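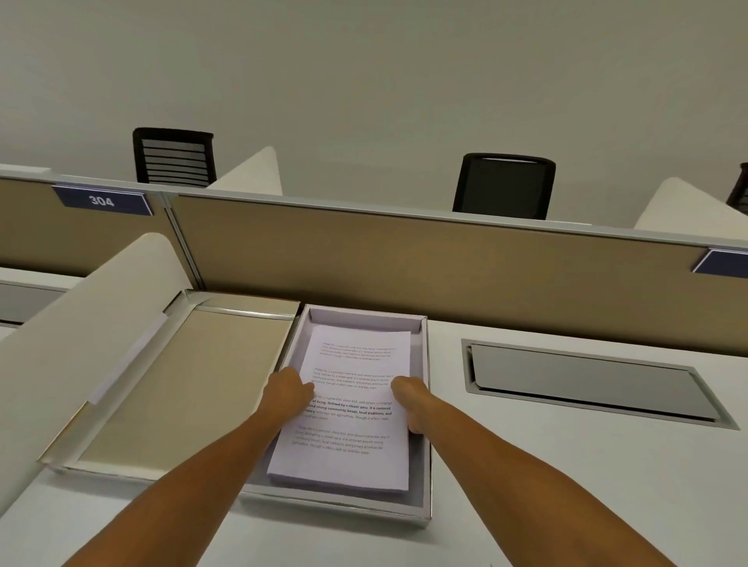 Projects > Merkimura > Progress reports > Office handling rules

Progress report, August 30, 2022
From: Vira Prokopenko
To: the grants team at Saragih

Hi all! The good news first: the draft rules for robots handling paper in shared offices are written, and they're with Droko and Ollier for comment. I promised you four sections and you've got four (people nearby, the desk itself, the paper, and what gets recorded), though the third one grew a lot more than I planned.

Paper is sneaky stuff. We'd written one line saying the robot should "pick up the stack securely," and then we spent a morning squaring up thick stacks by hand and arguing over what "securely" meant. Where do your fingers go? How hard do you press on the top sheet? The draft now has separate rules for squaring a stack, lifting it and putting it back, plus a stop rule: if the top sheet slides or creases, the robot lets go gently and waits for a person.

The recording section is the one I'd most like you to read. Anything left face up on a desk can be read by a camera, so we now say practice pages must be filler text and real documents stay off the desk during a session. Droko thinks that's too strict for a small office. I don't, but I've left their comment in the margin so you can see both sides.

Two things are behind. The wording on how close a robot may work to somebody seated at the next desk is still open, because Ollier wants one fixed distance and I'd like it to depend on arm speed. And the checklist for office managers is only half done (my fault, I kept rewriting the sections it's based on!).

On money, we're inside the budget. I spent $400 on trays and paper and haven't touched the travel line. I'd like to move part of that over to pay for a second reviewer, so please tell me if you need a form for it.

Next up are comments from both partners, then a full second draft to you in October.

Vira

Contact the Merkimura project office | © 2022 Merkimura | Back to top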